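**Mug rack with hooks: where does it live, and what do you do with the small stuff?**

**Ansah** wrote on December 25, 2024:

I have a day off and I'm finally sorting the small things that end up on our big table. Most of it is easy. Two things I can't settle are the mug rack and the pile of odds and ends that never had a drawer.

The rack is wire with a rod across the top and gray hooks. It takes up a back corner of the table. My question is whether it should stay there or go on the counter by the kettle. The counter is only 258 mm deep in front of the outlet strip, so it would be tight.

The other question is about things like toothpaste. We keep a tube out here as well as in the bathroom, and it drifts.

---

**Planden** wrote:

Counter. Mugs belong next to whatever you pour into them. If the rack is on the table you'll walk across the room with a mug every time, and after a week the mugs will stop going back on it.

258 is fine for most small racks. Measure the feet, not the rod. The rod usually sticks out past the feet and can hang over a little without trouble.

---

**Vasora** wrote:

I disagree with Planden. A rack on a narrow counter gets bumped. I had mine on a counter for one winter and moved it in February after the second chipped handle. Table is better if the table is big enough, and it sounds like yours is.

How many mugs are in daily use? If it's more than the rack has hooks, the location won't matter much.

---

**Ansah** wrote:

Feet measured. They fit, with not much to spare. We own 7 mugs and the rack isn't going to hold all of them whichever spot it gets. I was thinking of keeping only the everyday ones out and putting the rest on a shelf.

Photos are below. The table top is 396 mm longer than the one we had before, so there is more room to play with than there used to be.
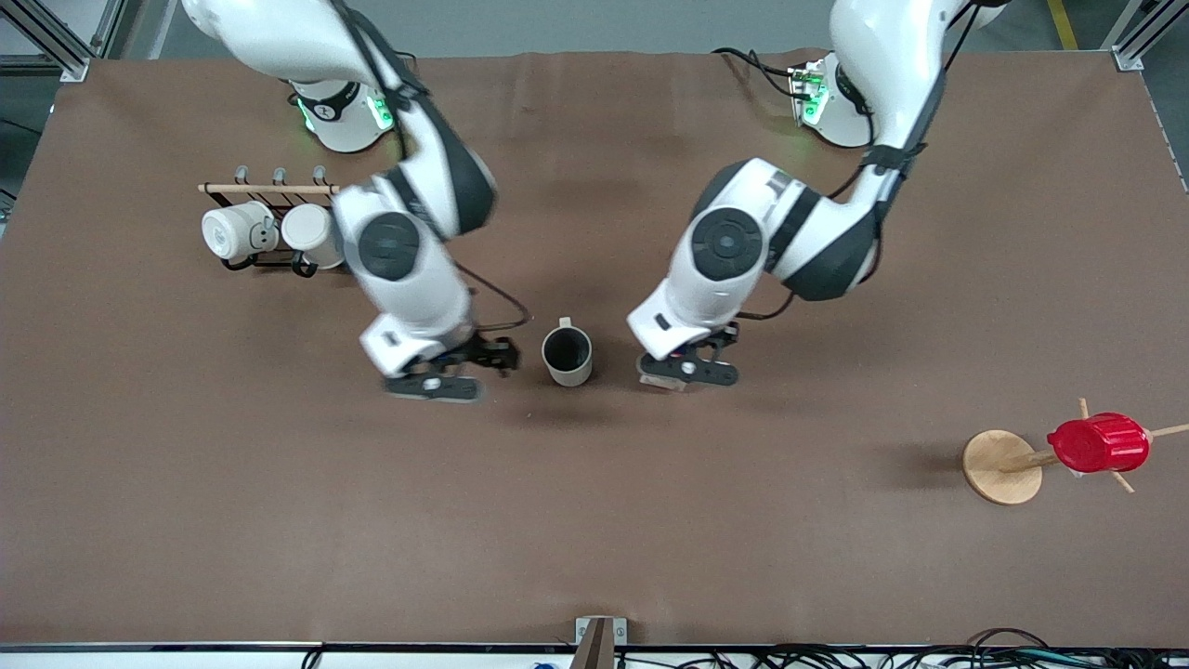
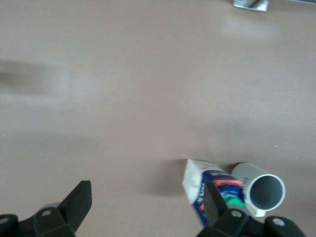

As for the shelf, it's the one over the fridge and it's a reach. I don't mind that for mugs we use when people come over.

---

**Planden** wrote:

Over the fridge is a bad place for mugs. They get greasy up there. Put them in a lower cabinet, upside down on a folded towel.

I still say counter for the rack. Vasora's chipped handles were probably from hanging the mugs too close together.

---

**Vasora** wrote:

They were not too close together. The counter was too shallow and people put grocery bags on it.

Ansah, if you leave the rack on the table, turn it so the hooks face the side you walk up to. Hang every mug with the handle going the same way. You can lift one off without knocking the next one.

---

**Fleltirero** wrote:

I'd skip the location argument for now and deal with the odds and ends first. Once those are gone you'll know how much table you have.

Toothpaste: one tube, one place. If you want one outside the bathroom, stand it cap down in a cup and leave it there. A half-used tube lying on a table gets pushed around and something heavy gets set on it.

Plastic pipe: if it's a leftover from a repair, put it in a labeled bag with the other plumbing parts. If you don't have other plumbing parts, throw it out. I kept short offcuts for years and used one of them, once, as a spacer.

---

**Ansah** wrote:

I do have other plumbing parts. There's a shoebox under the sink. I'll put the pipe in there and write the diameter on it with a marker.

I don't want to give up a cup for the toothpaste when I'm trying to cut down on cups.

---

**Fleltirero** wrote:

Use a jar then. Any jar with a wide mouth. It only has to be heavy enough not to tip.

---

**Planden** wrote:

Or put the tube back in the bathroom and walk. It can't be that far.

---

**Vasora** wrote:

Some of us brush at the kitchen sink. Let people live.

---

**Ansah** wrote:

It's far enough at six in the morning. I'll try the jar.

For the rack I'm going to leave it on the table for now, hooks turned like Vasora said, with 3 mugs on it. The rest go in the lower cabinet on a towel. If we're still carrying mugs back and forth in a few weeks I'll move it to the counter and see how the grocery bags go.

---

**Planden** wrote:

Fair enough. Check the feet for rubber pads before you leave it there. Bare wire will mark a table top if it gets dragged.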